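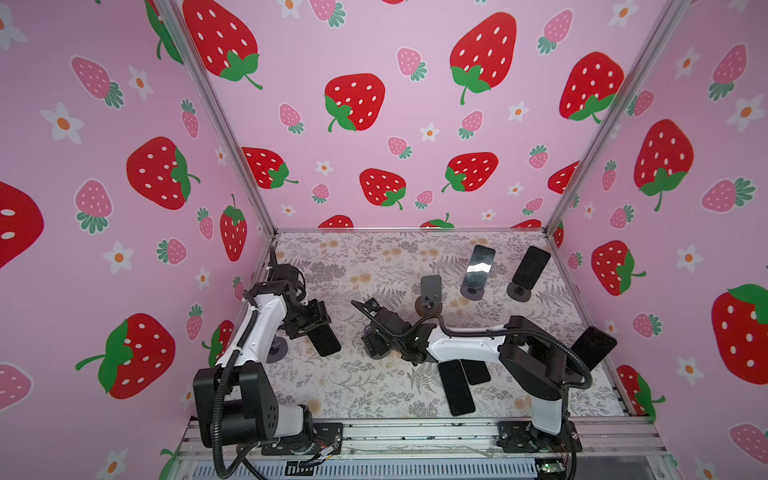 Pink strawberry paper on the back and both sides, fern mat on the floor.

Lining a small enclosure with patterned paper: corner seams, and phone stands on a printed mat

Posted by Dardo Toledo in Walls and Surfaces
Mar 4, 2021
Viewed 2155 times

I have an open-front enclosure with aluminum corner posts and three flat panels. The back panel is 660 mm wide and the total run across all three panels is 1696 mm. The paper is a Tullstead peel-and-stick, light pink with large red strawberries, smaller pink ones and white flowers. The floor is covered by a printed mat with gray ferns and pale orange blossoms.

Two points I would like settled before I redo any of it.

First, the repeat does not carry across the corners. I cut one piece per panel and started each from the top edge without matching. Several strawberries are cut at the edges of the panels. Is it worth matching the repeat when there is a metal post between the two pieces?

Second, the enclosure is used for laying out phones and phone stands. The mat is thin and the stands are light. When a phone is set on a stand, the base creeps and the mat ripples with it. I would like the mat held flat without gluing it down, as I change it now and then.

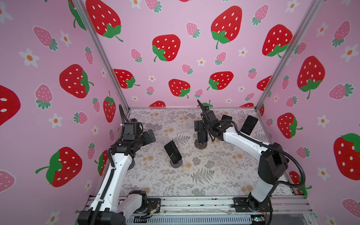 Black phones on the fern mat, one of them on a round stand.

Golnar Salehi

On the repeat: I would leave it. The post breaks the line of sight at the corner, and the motifs on this paper are scattered enough that a mismatch does not read as a fault. What does show is a horizontal mismatch in a row of motifs near the floor line. If you recut, set your reference at the bottom edge and work up, so that any partial strawberries end up at the top.

Procedure for recutting a single panel:

Remove the old piece slowly at a low angle. Wipe the panel with isopropyl alcohol and let it dry. Cut the new piece 16 mm oversize on each side. Peel back a hand's width of liner, set the edge, and work the rest down with a felt squeegee. Trim against the post with a new blade.

Do not wrap the paper around the post. Vinyl papers lift from a tight corner in warm weather. I had a full side let go in May after a winter without trouble.

On the mat: use double-sided removable tape along the perimeter only. Tape in the middle will telegraph through a thin mat as a ridge, and a stand with a small base will rock on it. Lay the mat face down overnight first if it has been stored rolled.

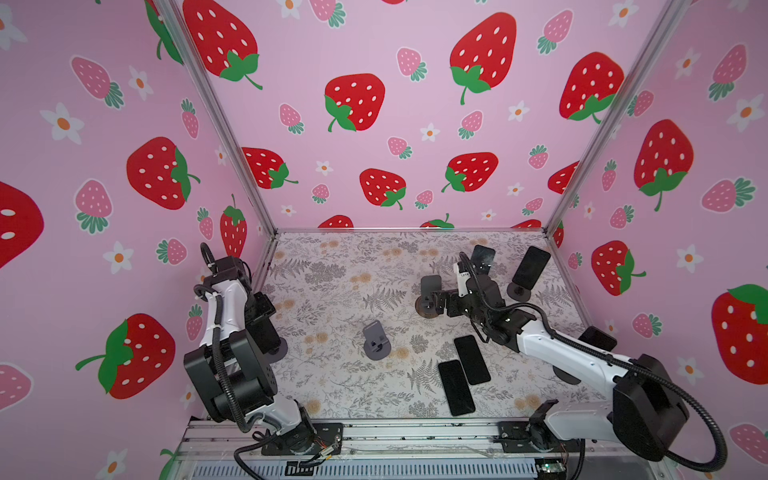

For the stands, the weight matters less than the contact area. A round base with a flat underside will hold if you put a thin silicone ring under it. A base with molded feet touches the mat at a few points and moves much more easily. Check the underside of each type before buying pads. I use Lernow pads, the clear kind, and trim them to sit just inside the rim so they do not show.

tapeandlevel

Just glue it down. Spray adhesive, done in five minutes. New mats are cheap.

Golnar Salehi

He said he changes the mat. Spray adhesive will leave residue on the floor and will get onto the lower edge of the paper unless it is masked.

R. Ghasemi

Agree with the perimeter tape, with one correction. Run it on the front and back edges only and leave the sides free. A printed mat will grow slightly with humidity, and if all four edges are fixed the extra width has to go up.

I would also check the cut size. If the mat is touching the panels on both sides, no tape will keep it flat. Take 2 mm off one side and see if the ripple goes away.

Dardo Toledo

Took 2 mm off the left side and taped front and back. The mat is flat. Silicone rings are on order. Leaving the wall panels as they are.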